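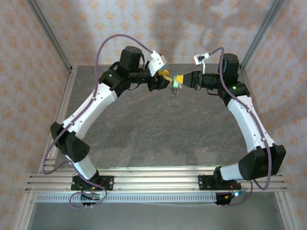
Two arms on a shared rail, with a small translucent green object between the yellow fingertips.

Encyclopedia > Automation > Faults and Safety > Grip-release fault

Print this article | E-mail this article

Grip-release fault

A grip-release fault is a failure in two-arm robotic handling in which both grippers let go of a part, or both keep hold of it, at the moment one arm is meant to pass the part to the other. The first form is called an open handover and usually ends with a dropped part. The second is called a locked handover. It is treated as the more serious of the two, as the arms remain joined through the part and may pull against each other until a motor overheats or a joint gives way.

The fault became widely discussed among users of small tabletop arms after a series of stoppages at the Drastton workshop, where paired arms were used to sort and turn small molded parts. The Drastton case is the best documented and is the source of most of the terms used in this article.

Background

In a two-arm cell, the arms commonly share one base rail, so that the distance between them is fixed and each can reach a common handover point. The giving arm brings the part to this point and the receiving arm closes on it. For a short time both grippers hold the part. The controller must then decide that the second grip is firm and order the first gripper to open.

In many low-cost cells this decision rests on the current drawn by the gripper motor. A rise in current is read as contact. The method is cheap and needs no force sensor in the fingertip, but a rise in current can also come from friction, a worn gear or a cable dragging on the wrist.

The Drastton stoppages

The cell at Drastton ran control software named Zostum. In October the workshop began a long trial in which a part was passed from one arm to the other without an operator at the controls. The log of the trial recorded 2,604 handovers. Most faults in the log were open handovers, in which the part fell to the table and the cell stopped by itself.

Two were locked handovers. In the first, the arms held the part between them and the controller, having received no clear signal from either gripper, repeated the release order up to 200 times before an operator cut the power. In the second, the giving arm began its return move with its gripper still closed. The pull was carried through the part into the other arm, and a wrist gear was stripped. No one was hurt.

Cause

A review was carried out by Santosh Bhatt, an engineer at the workshop, and Yiğit Yazıcı, who maintained the software. They found that the two grippers reported their state over separate lines and that the messages could arrive out of order. When a late message from the receiving gripper replaced a newer one from the giving gripper, the controller held a false picture of the handover. It could then order both grippers open, or neither.

The review also noted that cable drag changed the motor current in some wrist positions. This did not cause the fault, but it made the fault harder to find — early reports had blamed the fingertips, which were replaced twice without effect.

Prevention

The following measures are in common use:

Time-stamping of all gripper messages, with older messages discarded.
A limit on repeated release orders, after which the cell stops and calls for an operator.
A ban on any arm movement away from the handover point until the giving gripper reports that it is open.
Routing cables with enough slack that they do not load the wrist at the handover point.

Clearing a locked handover

Power to both arms should be cut before anyone reaches into the cell. Small arms are often thought harmless, but a locked pair stores force in its links and can spring apart when one gripper opens. One arm should be supported by hand while the other gripper is opened with its manual release. Arms without brakes will sag once power is lost — the operator's hands should be kept clear of the space below the wrists. After clearing, the wrist gears of both arms should be checked before the cell is started again.

Use of the term

Some writers use "grip-release fault" for any dropped part. Under the narrower use followed in this article, a part dropped by a single arm is a grip loss and is treated separately.

Related articles
Cable drag
Dranda coupling
Emergency stop (small cells)
Grip loss
Handover point
Yoo test
Zostum (software)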